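Balleo Two-Arm Teaching Bench
Solton Automation | Teaching and Remote Operation | Part no. 1803-B

Overview

The Balleo is an enclosed tabletop bench for teaching two-handed tasks. An operator moves a pair of leader arms at a separate console, and the two follower arms on the bench copy the motion joint by joint. Each run is stored as one demonstration: joint positions, gripper opening, motor current and camera video, all on a common clock.

The bench ships assembled. The follower arms are bolted to the front rail and the wrist wiring is tied and tested before packing. The leader console connects through a single cable and can be placed up to 6 m away, or in another room when the remote kit is fitted.

Teaching modes

Remote mode. The operator drives the followers from the console. This is the normal mode for tasks in which both arms handle an object together, or one arm steadies a part while the other works on it.

Hand-guided mode. Motor torque on the followers is lowered to the level needed to hold the arms up, and the operator moves them directly. Camera video recorded in this mode will include the operator's hands. Most users keep it for setting start poses and for short corrections.

Playback mode. A stored run is repeated at 25, 50 or 100 percent speed. Objects must be returned to their recorded start positions by the operator.
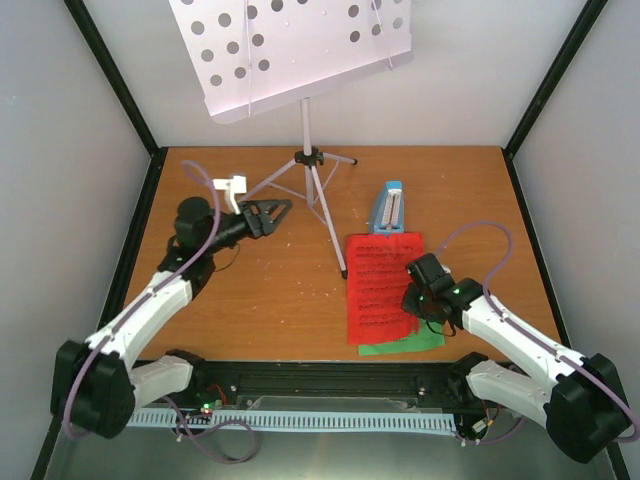 Working area and objects

The work surface is wood. Light side and back walls give the cameras a plain background and block movement in the room from the video. Tall objects are allowed, but check wrist clearance at full height before the first run; a stand that clears the gripper can still touch the wrist cable when the forearm swings inward. Paper can be laid directly on the surface. Sheets thinner than office stock are hard to separate with the standard fingers, and the narrow finger set (sold separately) should be fitted for page work.

Mixed object sets are supported. Each object is entered once in the Bokier recording software with a name and an outline, and can then be called up for any task.

Recording a task

1. Home both arms from the console.
2. Match the leader arms to the followers. The console will not engage until all joints agree within the set limit.
3. Place the objects and save a start image.
4. Press the left pedal to begin and again to end.
5. Mark the run as keep, discard or review.

A run may be paused with the right pedal. Paused time is removed from the file, and a marker is left at the join. Runs with more than one pause are flagged for review by default.

Bokier stores up to 200 runs per task folder. Start a new folder when the task wording, the object set or the finger type changes. Mixing finger types in one folder will produce a file that loads without error and trains badly.
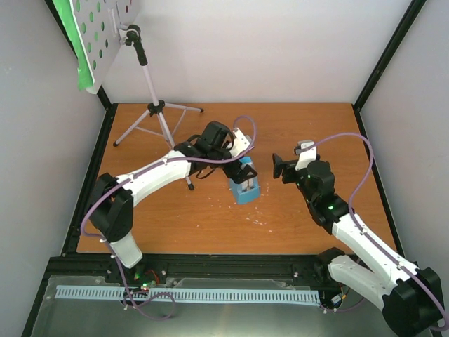

Cable routing

The wrist cable must keep a free loop above the wrist. Do not shorten the loop to tidy the bench. If a tie on the forearm is replaced, leave it loose enough for the cable to slide by hand. Check both cables after every 135 hours of operation and replace any with a flattened section.

Cleaning

Brush loose scraps from the surface between sessions. Do not use compressed air near the wrist motors. The slotted strip at the front may be wiped with a damp cloth with the power off.

Options

Narrow finger set, pair
Remote kit, with second emergency stop
Zhong foot pedal, replacement
Spare wrist cable, left or right
Rear wall panel, matte

Application note

A note by Bushra Rind on operator training covers the order in which new operators should be taught the two arms. Her method starts with the weaker hand alone, then adds the other arm as a holder only. Two-handed handoffs come last. The note is supplied with the bench and can be requested for existing units.

Known limits

Objects placed against the back wall can be reached by either arm but not gripped from above. Force feedback to the leader arms is available for the grippers only. Playback is not corrected for objects that have shifted, and a run stored under firmware older than the July release must be converted before it will play.

Orders and questions

Nighat Durrani, bench products. State the part number and whether the remote kit is needed. Page revised 20th May.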